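From: Shirley Bickerstaff
To: Diltar Halls and Stores list
Date: 2018-12-29
Subject: Re: [diltar-halls] Brick walls in store rooms, paint or leave?

Dear all,

Thank you, Jihad, for such a full message, and please forgive me for being slow with an answer. We have had a houseful since Christmas Eve and I've only now found a quiet corner and a pot of tea.

Jihad Tarawneh wrote:

> We have taken on the back store at Randovell and I'm trying to
> settle what to do with it before we open again in February. One
> long wall is bare brick and the rest is white. Half of us would
> like to paint the brick to match and the other half would chain
> themselves to it. Has anyone on the list lived with bare brick in
> a room that gets used for storage? Does it shed dust on
> everything? Also, we have pipes running along the top of the
> wall and I can't decide whether to box them in.
>
> Any advice welcome, including "don't".
>
> Jihad

Well, my advice is "don't", at least as far as the paint goes! We had this very conversation over our own store four years ago, and it went on so long that Huệ Từ brought sandwiches to the second meeting. I was on the side of paint, I'm sorry to say, and I have come right round. The wall is a lovely warm reddish brown with a good many darker bricks in it that look almost scorched, and with the white ceiling above and the tall white cabinet standing at the side it stops the place feeling like the inside of a fridge. I should miss it terribly now.

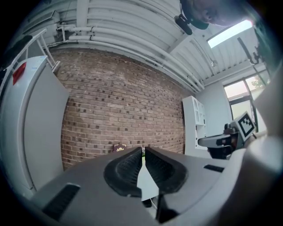

1. Dust

Yes, there is some, and I won't pretend otherwise. It was worst in the first winter, when we were forever wiping down the tops of boxes. Uyên Phùng went over the whole wall with a soft brush and the vacuum cleaner (top to bottom, which sounds obvious until you've done it the other way up, as I had) and it has been far better ever since. We do it again every spring. Anything made of cloth lives in the cabinet with the door shut, and I would put nothing woolly within reach of the brick.

2. The pipes

Ours are wrapped in white insulation and run along where the wall meets the ceiling, with a bend down towards the back corner. We had a quote of over 2,000 for boxing them in, and I'm so glad we let it go, as we had a weeping joint the year after and the plumber could get straight to it. Against a white metal ceiling with all those ridges you stop noticing them within a week. If yours are bare copper you may feel differently, but do think about wrapping them first.

3. What to put against the wall

As little as you can manage! We leave a hand's width behind anything big so the air can move. Small things do creep along the foot of it, I'm afraid, and that little maroon box with the gold emblem is proof that I don't always follow my own rules. Diệp Mạch is very firm that nothing made of cardboard should spend the winter down there, and she's right, having lost a set of programmes to the damp in her last place.

If you'd like to come and look before you decide, do drop me a line and I'll meet you with the key. Mornings are best for the light. I can lend you the brush too, if somebody will remind me where Uyên has put it.

With warm wishes to everybody for the new year,

Shirley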